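5. Working with two hand-held grippers

This section applies to any session at the Bornham bench in which one operator works with a gripper in each hand. It replaces the sheet issued in December. Questions go to Domnica Grecu.

5.1 Before you pick anything up

1. Check that the white table surface lies flat and that no seam has lifted.
2. Put out only the objects named on the task card. For the ball task these are the tennis ball and the clear tray.
3. Set the ball down by hand and let go of it before bringing either gripper over the table.
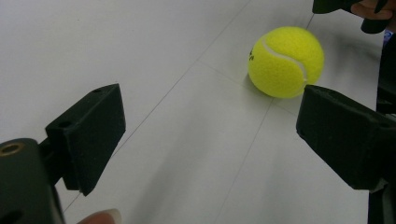

5.2 Closing on the object

4. Open the jaws wide before lowering them. Keep the finger pads clear of the table.
5. Bring one pad up to the side of the ball first, then close the other. Do not push the ball across the table to meet the far pad.
6. Hold the second gripper back until the first is in position.
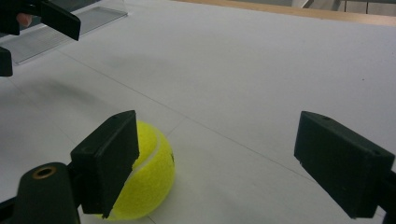 Keep your closing speed steady. Mostier accepts a slow take but not one in which the speed changes halfway through. If the ball rolls away, stop, open both grippers and start again from step 3. Mark the failed take as failed. Do not delete it.

CAUTION: Keep fingertips behind the pads whenever the jaws are moving. The pads can pinch.

5.3 Passing between grippers

7. Lift the ball clear of the table and turn the two grippers to face each other.
8. Check that neither cable is caught on a sleeve or wrapped round your wrist.
9. Close the receiving jaws fully, wait 2 seconds, then open the giving jaws. 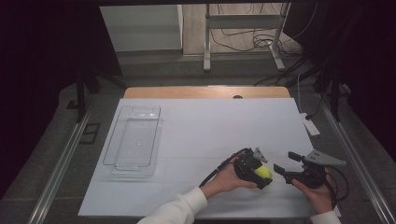
Fig. 5-3. Grippers facing each other, ball at the left-hand unit.

Note: Long sleeves are allowed if they stay behind the gripper body. Push them up if they slip forward.

5.4 Limits on a session

10. Stop after 40 takes and rest both hands. No operator records more than 300 takes in a day, repeats included.
11. Before each new block, look over the pads and the brass inserts. Report a worn pad to Teodor Bălan and do not file it down yourself.

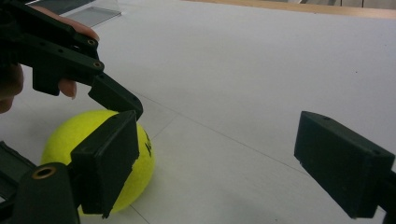

Enter the take count and any faults in the Remell log before you leave the bench. A block with no entry is treated as unchecked and will not be released.

Issue date: 2021-04-26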